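Priltengate Two-Arm Bench: Set-up and Operating Guide
Section 6: Snack Sorting and Table Clearing

6.1 What this task can and can't do

Picking wrapped snacks off a table and putting them in a bin is one of the few household chores the bench can attempt without a person holding the leader arms. It is still slow. Over 70 supervised runs at our Brarton site, a person doing the same job by hand finished first every time. Treat the task as a test of grasping and placing, and don't plan a kitchen or a packing line around it yet.

Crinkled packaging is the main difficulty. A bag changes shape when the fingers close, its glossy surface reflects the overhead lights, and a pack lying partly over another is often read as one item.

6.2 Laying out the table

1. Clear the tabletop of tools and spare fasteners.
2. Place the bins within reach of both arms. Colours may be mixed, but enter each one in the task file.
3. Lay the packs between the bins and the front edge of the table. For a first run, keep them apart. For later runs, let them overlap.

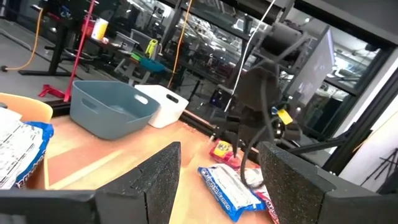
4. Check the foam on each finger. Replace it if it has lifted at the corners or gone hard.
5. Move each arm through its full reach by hand and watch the cables. Any loop that catches on a bin handle must be re-tied.

Note: The stock grip setting is 586. Nattawut Suwannarat's group at Pullard uses 590 for heavier packs. Do not go higher with chips or crackers.

CAUTION: Keep hands off the table while the arms are powered. The stop button must be within reach of the operator, not the observer.

6.3 Running the task

1. Load the task file and select Sort, Wrapped.
2. Start with one arm enabled. Enable the second only after the first has completed a full cycle.
3. If an arm pauses over the table for more than 66 seconds, press Hold and check the overhead view.
4. Log every dropped pack, including any that lands in the right bin by accident.

Crumbs are outside the scope of this task. The software ignores anything smaller than the finger pad, and wiping down is left to the operator. Anwara Debnath has a cloth-wiping routine in trial, but it pushes crumbs off the far edge as often as it gathers them. 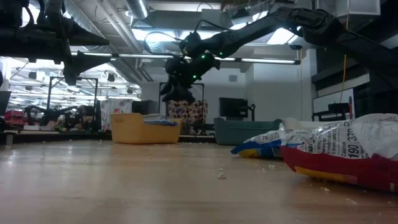 6.4 Shutting down

1. Press Hold, then Park. Support each arm until the joints lock.
2. Switch off at the bench before switching off at the wall.
3. Throw out any opened food and wipe the table with a damp cloth.
4. Send the log to Samran Jitpraphai at Wattanapong. Logs from failed runs are wanted too.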